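Get Involved > Events > Charity Walks > Call for Walkers

Walkers wanted for the Netley to Bombridge sponsored walk

If you have a decent pair of shoes and a free morning this August, we would love to have you along. The Netley to Bombridge walk is on again, and we're looking for people of every age and pace to join in, whether you walk ten miles before breakfast or mostly walk to the mailbox and back (you'd be in good company, believe me).

All the money goes to the Birhane Fund, which pays for rides to and from the hospital for families in our part of the county who don't have a car, or whose car isn't up to the trip. Last year the walk paid for 208 of those rides. I've been on the phone with some of the families myself, and it would do you good to hear how much difference a ride home can make at the end of a long day of waiting rooms.

The route

We set off from the parking lot behind Netley Library at 8:30 a.m. and follow the old towpath as far as the mill, where there will be water, oranges and a place to sit down. From there it's up over Nilasard Hill – take your time, it's steeper than it looks from the road – and then down through the orchards into Bombridge, finishing at the church hall. The whole thing is 11 miles. There is also a short route of 4 miles which stays on the flat and brings you back to the library, and that one is fine for strollers and most wheelchairs. Dogs are welcome on both, on a leash please, as there will be sheep on the hill.

Lunch will be waiting at the hall: soup, bread, and whatever pies Felicja Sowa has been talked into baking. A bus goes back to Netley at 2 p.m. and again at 3:30 p.m., and there's no charge for it.

What we ask of you

There is no entry fee. We do ask each walker to bring in some sponsorship, or to make a gift of their own if asking people for money makes you want to hide under the table. Whatever you can manage is fine. Sponsor forms are at the library desk and at the Bombridge bakery, and you can hand in the money on the day or any time in the two weeks after.

Children under 16 need a grown-up walking with them. Please bring a rain jacket, a hat, any medicine you might need, and a cup, as we've stopped giving out paper ones.

We could also use people who would rather not walk. We need marshals at the road crossings, two drivers for the slow walkers' car, and some strong arms to put out tables at the hall from 7 a.m. Marshals get a vest, a folding chair and a flask of coffee, and Vratislav Koubek will go over the route with you beforehand.

How to sign up

Leave your name and phone number at the library desk, and say which route you'd like and whether you want soup with or without meat. Mahlet Adugna is keeping the list and will call you back to say you're on it – give her a few days, she has a job as well! If you're bringing a group from work or school, one person can sign up for everybody.

We do hope you'll come.

Comments

Eyerusalem Admasu: I did the short one last year with my mother, who is 68, and she has been asking since Easter when the next one is. Put us both down please.

Mesfin Alemayehu: Is there parking at the Bombridge end? My brother would like to meet us at the hall for lunch.

Mahlet Adugna: Yes, in the field next to the hall. Tell him to use the lower gate.

More from our pages

Thank you from the Birhane Fund
Bombridge spring plant sale
Drivers needed for hospital rides
Netley Library summer hours

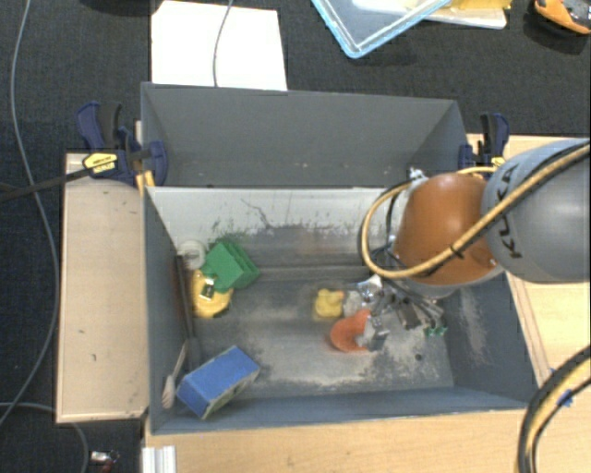 Vratislav Koubek: One more thing for anybody thinking of being a marshal, the crossing by the mill is in the shade all morning, so bring a sweater even if it's warm when you leave home.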